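This site uses cookies. Accept | Settings

Jennylyn Villanueva on fishing Grarov in February
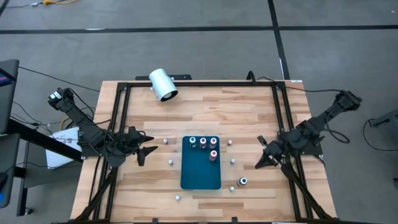 Short sessions, small baits

Villanueva has held a ticket on Grarov, the 96-acre pit outside Tellutbridge, for four seasons. She fishes it in winter from dawn until lunch.

"I used to do whole nights and catch nothing," she said. "Most of my carp come between first light and 10 a.m., so that's when I go."

Her bait is a single 10 mm pop-up, dyed and glazed at home, on a four-inch hooklink. She puts out no free offerings until she has seen a fish show.

"In cold water I'd rather move than feed. If I've had nothing in two hours I reel in and walk."

She learned the lake from Yiran Zheng, who runs the tackle shop in Grarkberg. Zheng told her to find the silt edge first, around 70 yards out from the north bank.

"I still clip up to that," she said. "It saves a lot of casting."

14 shares | 4 comments

Related
Quiambao day tickets: what you get
Spooling up: 800 yards of mono between two reels
Winter leads for soft silt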